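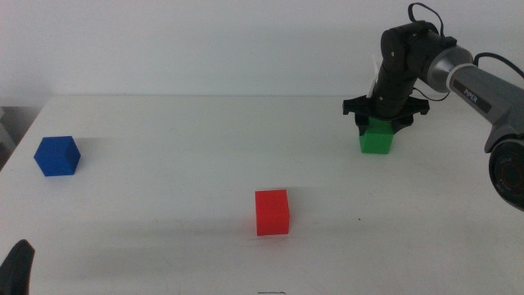 Slide 1. Three cubes and a PIPER arm, gripper at the green one.

Speaker notes — "Can it do the dishes yet?"
Nabila Hamdy, open evening at Delmont, Mon 23 December
Time: 20 minutes, then questions. Speak slowly!

Opening (slide 1 stays on the screen)

Good evening, and thank you for coming so close to the holidays. My name is Nabila Hamdy and I work at Bindeveo, where we test machines for small workshops and sometimes for homes. Taha El Idrissi asked me to answer one question tonight: can a machine do my chores? I will give the short answer first. Some of them, on some days, if you prepare the table.

Look at the picture for a moment. A red cube, a blue cube, a green cube. The fingers are on both sides of the green one. Please ask yourself how old a child must be to do this. (Wait. Let people say numbers.)

Now ask yourself what makes it an easy job. The table is plain and the wall behind it is plain. Each cube has its own strong color. The cubes stand apart from each other, so the fingers have space to go down. A cube has flat sides, and two flat sides across from each other are the best present you can give to a gripper with two fingers.

Then think of your kitchen sink. (Pause here, people usually laugh.)

Slide 2, the sorting test

In November we ran a picking and sorting test with small blocks at our shop. Rafail Balaskas wrote the program and I kept the notebook. We made 2,480 tries. The first 1,061 were with plain blocks on a clear table, and these went well enough that I became bored and wanted to go home. For the next part we used things from a real kitchen drawer: spoons, a peeler, bottle caps, a wet sponge. We made 859 tries of this kind. The rest were mixed, blocks and drawer things together.

I do not show a success percentage, and somebody will ask why. We changed the fingers 2 times during the test, so one number for everything would not be fair. Say this clearly and do not apologize for it.

What I can say is where the trouble came. Spoons lie flat and the fingers close on air. Shiny things confuse the camera. The sponge is easy to take and difficult to put down, it stays stuck on one finger. Two bottle caps that touch each other look like one strange object.

Slide 3, the shop floor

Reda Benjelloun has a small packing room at Zerouali. He wanted a machine to put soap bars into boxes. This is near to the cube job: same shape every time, same place every time. It works for him on the morning shift. But one person still fills the tray and takes away the broken bars, and Reda counts this person in the cost. I like that he is strict about it.

He also tried it for closing the lids. He stopped after one week. A lid needs a feeling in the hand — a little push, a little wait, a push on the other corner.

Slide 4, the home

Here I must be careful with my words. A house is not arranged for a machine. The cup is in a different place each evening, the light changes, the cat walks on the counter. Fadwa Benmoussa let us bring an arm to her laundry table for two afternoons. It picked up socks. It did not make pairs. She made the pairs herself and was quite fast.

If you ask me what I would buy today for my own home, I would buy a better dishwasher. It is also a robot, in my opinion, only it asks you to bring the plates. (If there is time: tell the story of the Bumgate cart and the door step. If not, skip.)

Slide 5, what to ask a seller

Ask to see your own objects picked up, so bring them in a bag. Ask who puts the things in place before the machine starts, and who comes when it drops one. Ask to move an object by the width of a hand and watch again. Ask how long the demonstration runs without a person touching anything.

Go back to slide 1 for questions.

Probable questions: price (send them to Rafail), safety with children (my answer: not in the same room while it moves), and when it will fold shirts. For the shirts I have no date and I will not guess one. Bring the spoons and the sponge, they are in the blue bag under my desk.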